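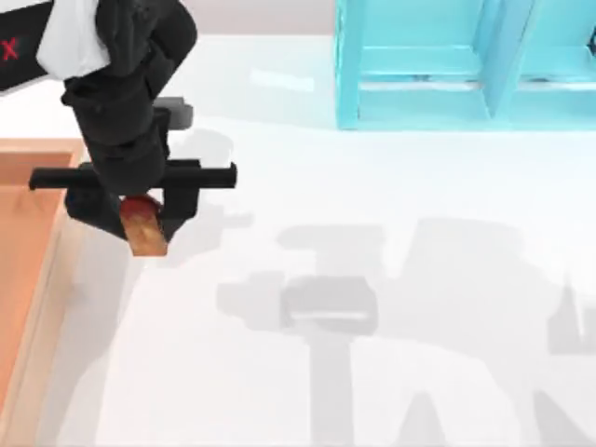

Wendell Holloway
The request as posted asks for a second arm cell in October and leaves the simulation seat as an optional line. I would ask that the order be reversed. The simulation license is 740 dollars for the year, and the rest of the request depends on what we learn from it.

Arlo Kowalczyk
Thank you for the comment. The license was listed as optional on the advice of the purchasing office, which treats software under a separate code. I have no objection to moving it up. I do object to delaying the hardware. The Dultik quotation for grippers and mounting plates stands at 2369 dollars and will be reissued at the new price list after October.

plornlow_bench
Does the 2369 include spare fingers? Our site in Vusterville ordered the same package without them and had to file a second requisition.

Arlo Kowalczyk
It does not. Spare fingers are quoted at 156 dollars per set. I propose two sets.

Wendell Holloway
One set is enough for the first year. The task is moving small wooden blocks at the edge of a box. The loads are light.

plornlow_bench
I must disagree with Mr. Holloway on this point. Load is a minor factor. Fingers are damaged by contact with rims and shelves, and the layout under discussion puts a box beside the work area and a cabinet with shelves at the back of the table. The crossbar of the gripper is wide and passes over the rim of the box when the arm is working there. Any error in height will be paid for in parts.

Wendell Holloway
That is an argument for completing the simulated work first. A collision in the model costs nothing.

sykora_user4
For the record, we compared the Sýkora mounting plates last year. They are 55 dollars less than the Dultik plates and use the same bolt pattern. Delivery was slow. I would not recommend them if the October date is firm.

Arlo Kowalczyk
The date is firm for the purchase order, though delivery may follow later. Please send me the part number and I will request a written quotation.

Wendell Holloway
May I also ask what has been set aside for the table and the cabinet? Neither appears in the request.

Arlo Kowalczyk
The table is already on the inventory. The cabinet was left out in error and will be added to the revised request, together with one set of spare fingers. The second set will be shown as a separate line so that it can be approved or struck without holding up the remainder.

plornlow_bench
That is acceptable to us. Please state the clearance between the cabinet and the arm base in the revision, as the installer will require it.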